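# Chapter 5
## A Morning at Killard: Watching a Robot Handle Small Things

**What you will meet in this chapter**

- The parts of a small work cell and what each one is for
- Joints, links, and degrees of freedom
- The difference between the arm and the tool at the end of it
- Where to put a camera, and what you give up with each choice
- Repeatability and accuracy, which are easy to mix up
- How to take useful notes at a demonstration

**Words to watch for:** work cell, base, joint, link, wrist, end effector, gripper, payload, wrist camera, fixed camera, repeatability, accuracy, grasp, waypoint

---

The first four chapters of this book were done sitting down. You drew coordinate frames, you moved imaginary arms with a pencil, and if you did the exercises at the end of Chapter 4 you now know more about right-handed axes than most of your friends would like to hear about. It's time to go and look at something!

Every May the Killard training center opens its doors for a morning. It's a long, low building behind the bus depot in Groris, and the robots share it with the welding course and a very busy coffee machine. Visitors are let in at 9:30. There's a short safety talk, then a walk around the benches, then three demonstrations, and after that you can stay and ask questions until lunch. This chapter follows that morning from start to finish. Most classes using this book won't get to Killard, and that's fine, because nearly everything in it can be seen at any open day where an arm is running on a table.

### 5.1 Why go and look?

A drawing of an arm is tidy. It has lines for links and circles for joints, and the lines never get in each other's way. A working arm has cables. It has screws and brackets and a camera stuck on wherever there was room. The first time I stood close to one I spent ten minutes just following the wiring with my eyes, and I learned more about why robots stop working from those ten minutes than from the book I had in my bag.

The other thing a drawing can't give you is time. On paper, an arm goes from pose A to pose B. On the bench you notice how it goes: which joint starts, which one does most of the work, whether it slows before it gets there or only as it arrives. You notice the little pause before the gripper closes. You hear it, too. Small arms have a sound, a kind of rising hum, and after a while you can tell a long move from a short one with your back turned.

### 5.2 The safety talk

Oranuch Suksawat runs the morning and gives the talk herself. It's short, and we've set it down here nearly as she gave it to our group, with the chatter about parking left out.

> "There's a line on the floor. You stay on your side and the arm stays on its side. If you drop something over the line, leave it there and tell me. The red button is on the corner of every bench, and anybody in this room is allowed to press it. You won't be in trouble for pressing it. I'd much sooner restart a robot than fill in a form."

She then pressed one, in the middle of a move, so that everyone could see what it did. The arm stopped and held still. Several people in the front row jumped.

Notice what the talk covers and in what order. Where people may be comes first, then what to do when something goes wrong, then who is allowed to act. You'll write a talk like this yourself in Section 5.9, and we suggest you keep it just as short.

### 5.3 Reading an arm from the base out

When you stand in front of an arm you've never seen, start at the base and work toward the tool. That's how forces travel and how errors build up. A small wobble near the base turns into a large one at the fingertips.

**The base** is bolted to something heavy. Look for the bolts.

**The joints** are the fat rounded parts. Each one adds a way to move, which we call a *degree of freedom*. If you can't tell how many there are while the arm is still, wait for a big move and watch again.

**The links** are the stiff pieces between joints. They do nothing by themselves, and they decide how far the arm can reach.

**The wrist** is the last cluster of joints. It does the aiming. A short wrist move can swing the tool through a wide angle while the rest of the arm barely stirs.

**The end effector** is whatever is attached after the wrist. In this chapter it's nearly always a gripper, but the same arm might carry a suction cup, a screwdriver, or a paint nozzle on another job. People new to the subject often say "the robot" when they mean the gripper. Try to keep the two apart, because they're usually bought, mounted, and repaired separately.

> **Try it.** Hold your arm out and touch the tabletop with one fingertip. Keep the fingertip exactly where it is and move your elbow up and down. Your hand has one position, but your arm can reach it in many ways. A robot with enough joints has the same freedom, and somebody has to choose for it.

### 5.4 Where does the camera go?

This was the question that got the most hands in the air at Killard, and it's a good one.

A **fixed camera** looks at the table from outside. It sees the whole work area at once and it never shakes. Its trouble is that the arm keeps getting in front of the very thing you want to see, usually at the moment of the grasp.

A **wrist camera** rides on the arm near the tool. It gets closer as the gripper gets closer, so the details get better right when you need them. In exchange, its view changes with every move, and its cable has to travel with it. That cable needs slack. Too little and it pulls tight when the wrist turns; too much and it catches on things.

Many cells use both. In Chapter 8 you'll work out how to get two cameras to agree about where an object is, and you'll want your notes on frames from Chapter 2 beside you.

### 5.5 Three demonstrations

**The first** was a plain there-and-back. The arm visited one taught point over and over while a dial gauge measured where it ended up. The program was set for 100 visits, and the visitors called out readings until the novelty wore off. What the gauge shows is *repeatability*: how closely the arm returns to its own earlier position. *Accuracy* is a different matter. It tells you how near the arm gets to the point you asked for in real-world units. An arm can be wonderfully repeatable and still be wrong by the same amount every time.

**The second** was a race of sorts. A visitor and an arm each moved wooden pegs from one tray to another for 60 seconds. The visitor won easily, as visitors do, and then Oranuch asked her to carry on for the rest of the morning. She declined.

**The third** was the one our group kept going back to, and it's the one we'd like you to think hardest about. It was block work: small colored blocks on a tabletop, and an arm that had to come down among them without knocking the neighbors. It sounds like the easiest job in the building. Stand near it for five minutes and you start to see how much is packed in. The fingers need space on each side of the block. Blocks that touch leave no space at all on the touching side, so the direction of approach matters. A block at the front can hide one behind it. And color alone won't tell the arm which block to take if there's more than one of the same color on the table.

Lomberg, the small firm that looks after the Killard benches, keeps a notebook of block layouts that have caused trouble. When we visited, the newest entry was number 191. We asked what it was and were shown a pencil sketch of two blocks leaning against each other, with the word "again" written underneath.

### 5.6 Taking notes at a demonstration

Students often come home from an open day with plenty of pictures and not much else. Bring paper. We like the Kaushik sheet, named after the classroom it was first used in, which has only four headings:

1. **Parts.** Name what you can, from the base out. Draw what you can't name.
2. **Task.** Write one sentence saying what the arm is meant to do.
3. **Trouble.** Write down anything that could block, snag, hide, slip, or tip.
4. **Ask.** Put down at least one question for the person at the bench.

The third heading is where the fun is. Look for trouble even when everything is going well, and be specific. "Cable might catch" is a start. "Cable might catch on the gripper when the wrist turns left" is something an engineer can use.

### Before you read on

Fill in a Kaushik sheet for Figure 5.1. Work alone first, then compare with a partner, and pay special attention to anything one of you wrote down and the other missed. Keep the sheet, as you'll need it again in Section 5.7 when we plan an approach path for a gripper working next to touching blocks.
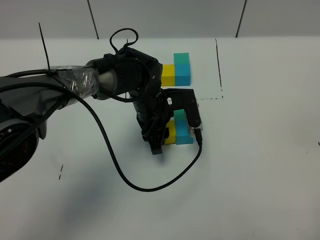
**Figure 5.1** Block work on a white tabletop, with the gripper lowered at a yellow block and a camera mounted on a bracket beside it.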